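Ticket 977
Queue: Rekitz evaluation, household chores
Opened by: Viorica Petkov
Assigned to: Aba Fiadzo
Status: Open, waiting on vendor
Priority: Medium (vendor asked for Low, I changed it back)

Original report, Viorica Petkov

The Rekitz two-arm package is marked "chore ready" in the Nikolovski release notes. I'm opening this because I can't get it to do one of the chores on its own list, the one called tidy table. Pick up a box, pass it to the other hand if needed, put it down where you were told. My nephew could do it at three, with complaints.

I ran it 40 times in the simulator with the stock settings. It finished 14. I count a run as finished if the box ends up on the target spot, right side up, and the arms go back to rest. The vendor's scoring script gives 36 for the same batch. I want that difference explained before anyone here says the word "pilot" again.

What I already tried:
Fresh install on a second machine. Same result.
Slower arm speed. Fewer drops, more timeouts.
Closing the viewer windows in case it was short on graphics memory. No change.

Comment, Aba Fiadzo

Picked this up. First question is whether the wrist view is any use to it. I opened the gripper view by itself and left the joint readout off.
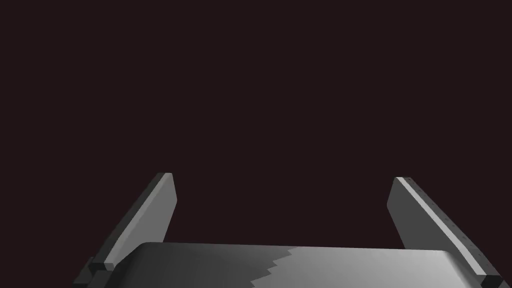
I'd like to rule out the dull causes first. Can you confirm which scene file you loaded? There are two called tidy table in the Irkow folder and one of them is from May. The May one has the old friction values and things slide in it.

Comment, Viorica Petkov

It's the newer one. I checked the file name and then opened it to be sure, after the last time.

Also, please don't let them close this as a friction problem. They did that with the towel ticket, and the towel still isn't folded.

Comment, Aba Fiadzo

OK, newer scene confirmed. I reran your batch with the same seeds and got your number, 14. So it repeats, which helps.

Then I read the scoring script. It marks a run as a success when either gripper is in contact with the box and the box is clear of the table. That's all it checks. It never looks at where the box goes next. A run can hold the thing up until the clock stops and get full marks.

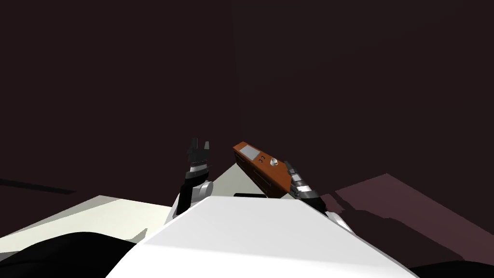 I changed the check to use the final position of the box and the two scores now agree. Patch is attached to the ticket. That takes care of the scoring half. The other half is that it still doesn't do the chore.

From the logs, most of the bad runs stall at the handoff step. The planner asks the second arm for a grip point, gets none it likes, and asks again until it times out. Raising the retry limit only makes the failure longer.

Workaround for now: turn off handoff in the task settings and keep the target on the same side as the picking arm. It's a smaller chore but it runs.

Comment, Viorica Petkov

Thanks, the patch works here too. I don't love the workaround — if I have to put the target where the robot wants it, I've done half the tidying myself. And this is a simulator. Clean surfaces, one light, no cat. I'd expect a kitchen to go worse.

Leave the ticket open. I've changed the title from "scoring mismatch" to "tidy table does not tidy table."

Update, Aba Fiadzo, 2021-09-25

Sent the vendor the patch, both score sheets and the planner logs. They replied that handoff is being reworked in the Grokeck branch, no date given. I asked them to take "chore ready" out of the release notes until then. No answer on that part yet.

Next step: rerun the same seeds when the Grokeck build arrives, with our scoring and not theirs.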